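The Sorter

By September the arm had been bolted to the kitchen counter for three weekends and taken off it for three Mondays. Ardalan Karimi had cut the base plate himself. The gripper was a Najafi two-finger unit with a stroke of 38 millimeters, bought used from the shared shop in Alcombe, and it closed on most things correctly. It did not close on chopsticks. It took two at once, or one by the end, and the end slipped.

His sister Trakis had a different view of the fault. She said the arm had never seen anyone do it. She put the head camera on over her hair, adjusted the strap and told him to start the log.

"Say when," he said from the table.

"When." 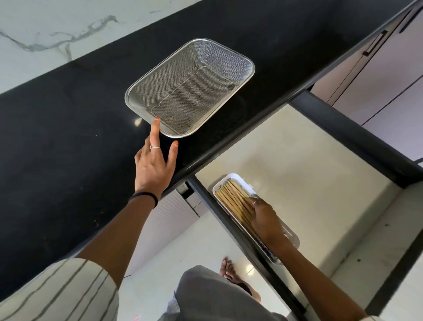
Drawer to basket, right hand in the chopsticks.

She worked for an hour. He watched the file grow and wrote down the run numbers. At run 4 she asked whether she should go slower, and he told her to go at the speed she went at. After that she stopped asking. Her right hand did something in the tray that he had no word for, a small roll of the fingertips that loosened one stick from the rest before she took hold of it. He played it back at quarter speed -- then again.

The gripper could not roll. It could shift sideways, though, two millimeters left and two right, with the jaws half closed. He wrote that into the approach routine and called the function prornusach, after the street they had grown up on, as every sensible name was taken.

At ten past eleven they mounted the arm again. It went down into the tray, shifted left, shifted right, and closed. It came up with one chopstick, carried it over the counter and dropped it in the basket.

"One," said Trakis.

He typed the result next to the run number and reset the arm.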